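Boletín del taller Neltlow
Sección de proyectos en curso

Pinza manual con dedos de goma: estado del montaje

El proyecto Dobos sigue en la fase de herramienta de mano. La idea, para quien se incorpore ahora, es construir una pinza que se pueda empuñar y que tenga la misma geometría que la que irá montada en el brazo, de manera que las demostraciones hechas a mano sirvan después sin corregir el alcance ni el ángulo de ataque. El brazo está parado desde abril a la espera de la reductora del segundo eje, así que todo el trabajo de estos meses se ha concentrado en la pinza y en el registro.

Los cambios mecánicos respecto al número anterior son pocos. Se han rehecho los ejes de articulación con un ajuste más cerrado; el juego lateral en la punta se notaba sobre todo al cerrar sobre una sola capa de tela, cuando un dedo llegaba antes que el otro y el pliegue se escapaba. Los brazos mantienen el vaciado triangular del diseño original. Se probó una versión maciza y se descartó por peso: después de una tanda larga la muñeca acusa la diferencia, y la rigidez ganada no se apreciaba en los registros.

Los dedos son la pieza que más discusión ha generado. La goma blanda copia bien el pliegue, pero se dobla si se empuja contra la superficie de apoyo. La dura aguanta el empuje y resbala en los tejidos satinados. La mezcla que usamos ahora es intermedia y se cuela en molde abierto, con un curado largo a temperatura ambiente. Quien quiera repetirla tiene la hoja de proporciones en la carpeta Murberg, junto a los planos del molde. Conviene desmoldar despacio por la base, porque la punta se rasga con facilidad mientras la pieza está reciente.

En cuanto al banco de pruebas, la mesa del taller resultó demasiado cómoda: plana, rígida y con buen contraste. Las prendas se trabajan ahora sobre una cama hecha, con colcha acolchada. El apoyo cede bajo los dedos y obliga a decidir a qué altura se cierra la pinza, que es precisamente el dato que faltaba. La prenda negra da además bastante guerra al seguimiento visual, con zonas en las que apenas se distingue un pliegue de otro.

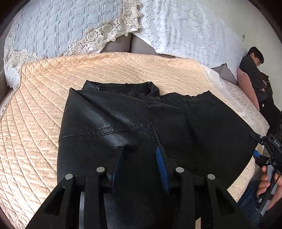
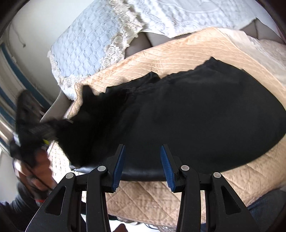 Prenda negra sobre la colcha color melocotón, con la pinza de dedos azules.

Del trabajo con ropa salen varias observaciones de método. La aproximación debe hacerse con la pinza ya abierta a la medida necesaria; abrirla en el último momento arrastra el tejido y falsea el punto de agarre. El cierre se hace en un solo movimiento continuo. Si se falla, se suelta, se retira la pinza y se empieza un episodio nuevo, sin corregir sobre la marcha. Los episodios con rectificaciones a mitad de camino se pueden conservar, pero en carpeta aparte y marcados como tales.

El registro acumula 2.467 episodios. El objetivo para esta fase eran 2.000, de modo que no hace falta seguir sumando pliegues sencillos. Falta, en cambio, variedad de tejidos: hay mucho algodón y muy poco punto grueso. También faltan prendas con cremallera, que se evitaron al principio por miedo a marcar la goma.

La revisión la lleva Fionnuala Hegarty con Nindex, nuestro programa de etiquetado. La versión actual ya admite dos pinzas en un mismo episodio, aunque hay que sincronizar los relojes antes de cada tanda. Si se olvida ese paso, el desfase se puede recuperar a mano buscando un cierre simultáneo, pero es un trabajo pesado y el resultado queda peor. Se ruega anotar en el cuaderno el juego de dedos utilizado, con su fecha de colada, porque en varias entradas ese campo está vacío.

Pendiente para el próximo número:

Plantilla de taladrado para los ejes, en chapa, para dejar de marcar a ojo.
Segundo molde de dedos, con el estriado algo más profundo.
Medida de la fuerza de cierre con la báscula de muelle.
Comprobación de la empuñadura con guantes finos.
Montaje provisional de la pinza en el brazo, si llega la reductora.

Los planos actualizados están en el servidor del taller. La revisión anterior se ha movido a la carpeta de archivo y no debe usarse para imprimir repuestos: la distancia entre ejes es distinta y las piezas no son intercambiables.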